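**23 August 2018 — for immediate release**

# Bristis opens its second shop, and yes, there will be soup
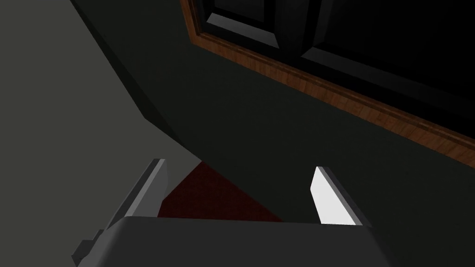
*Dark gray plates and a long, angled edge, in a computer rendering.*

Hello from Ullholm! I run Bristis, the little lunch place on the corner of the market square, and I'm writing this release myself, so please forgive me if it rambles. The short version for busy editors is that we're opening a second shop in Clekow next month, in the old shoe store across from the bus station, and you're all invited to come and eat.

Now the longer version. When we started, we had one stove, one soup a day and a chalkboard I could barely write on straight. People came anyway (thank you, people!), and for the last couple of years the line at noon has gone right out the door and past the bakery. We kept talking about knocking through a wall. Then in April the shoe store came up for rent, I went over to look at it on my lunch break, and I signed the papers before I'd even told my sister. She has forgiven me. Mostly.

The Clekow shop will seat up to 77 people, a big jump for us — the Ullholm place has 30 chairs and one of them wobbles. We're keeping the shoe store's tall front windows and the long bench where customers used to try on their boots. The kitchen is all new, with enough burners to keep four soups going from opening until we run out.

So what's on the menu? The split pea is coming over, and so is the chicken and barley, and I wouldn't dare leave out the tomato. The fourth pot will change every day depending on what looks good at the market. We'll also be baking our own rye rolls on site for the first time. I've tested that recipe so often that my neighbors have started pretending they're not home when I ring the bell with another tray.

We'll be pouring coffee from Rugemalira, the small roaster we've bought from since our very first week. They've put together a darker blend just for the new shop and it goes down beautifully with a cinnamon bun. Bags of it will be for sale at the counter.

A few practical things, because people have been asking me on the street:

- A bowl of soup with a roll costs the same in both shops.
- Your Ullholm punch card works in Clekow, and the other way around.
- We open at 7 for breakfast and close at 4, or earlier if the pots are empty.
- Strollers and wheelchairs can come straight in from the sidewalk, there's no step.
- Dogs are welcome at the outdoor tables.

On opening day, the first 149 bowls are on the house. One per person, please, and kids count as people! There'll be an accordion player out front until lunchtime, plus a drawing for 2 dinner baskets full of rolls, jam, coffee and whatever else I can squeeze in. Drop your name in the jar by the register.

We're still hiring, too. I need a morning baker who doesn't mind a very early alarm, and a couple of folks for the counter who like to talk. No experience needed for the counter, I'd much rather teach you the register than teach you to say good morning. Stop by the Ullholm shop after the lunch rush and ask for an application.

Reporters and food writers are welcome to come by for a tasting before we open. Just call the Ullholm shop in the afternoon, when I can hear the phone, or leave a note at the counter with a time that suits you. I'll put the kettle on and save you a roll.

**About Bristis**

Bristis is a family-run soup and sandwich shop on the market square in Ullholm. We make everything from scratch each morning, and the new Clekow shop will be our second.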